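How to Set Up Redirects After Changing Page Addresses

Web Publishing Handbook, Tivenby Library Network
Maintained by the Digital Services Office

When the address of a published page changes, readers who follow an old link will reach an error page unless a redirect is in place. Search engines will also continue to list the old address for some time. Site editors are responsible for requesting or creating redirects for every page they move, rename or merge.

Before you begin

You will need editor access to the Trasedora content system and a current list of the addresses in your section. If you do not have editor access, write to Meifang Lu in the Digital Services Office. Requests received before 3 p.m. are normally handled the same day.

Step 1. Export the existing addresses

Sign in to Trasedora and open Reports, then Published Pages. Choose your section and select Export. The file contains one row for each page, with its address, title and number of visits over the past year. The export stops at 2,000 rows; larger sections must be exported in parts.

Step 2. Match old addresses to new ones

Add a column named "New address" to the file. For each page, enter the page that best answers the same need. Do not send every old address to the home page. Search engines may treat such redirects as missing pages, and readers will have to start their search again.

If a page has no suitable replacement, enter "none" and leave it for the section lead to review. Announcements for events that have ended may be marked this way – exhibition pages may not, as other libraries often link to them.

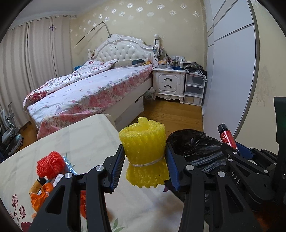
Yellow foam netting, tied with string.

Step 3. Enter the redirects

Open Settings, then Redirects, and choose Import. Select "Permanent (301)" as the type. Use "Temporary (302)" only where the old address will return to use, such as a page withdrawn for revision. Each import file may hold up to 200 entries.

Enter addresses without the domain name, beginning with a forward slash. Capital letters are treated as different from small letters.

Step 4. Check for chains

A chain occurs when one redirect leads to another. When the Vonusska local history pages were moved in May, the section had 885 redirects, and roughly a third of them passed through at least one address that was no longer needed. Select Find Chains on the Redirects screen and edit each entry so that it points directly to the final page.

Step 5. Test and update

Test the six most visited addresses by hand in a private browser window. Then correct any menus and page links that still use the old addresses. A redirect is intended for links outside our control and should not be used in place of a corrected link on our own site.

Submit the new sitemap from the Search Tools screen once testing is complete. Old addresses may still appear in search results for several weeks.

Keeping redirects

Permanent redirects should stay in place for at least one year. Section leads may ask Emília Koubek to remove an entry after that time if the visit report shows no recent use.

Related pages: Naming New Pages; Writing Page Titles; Requesting Editor Access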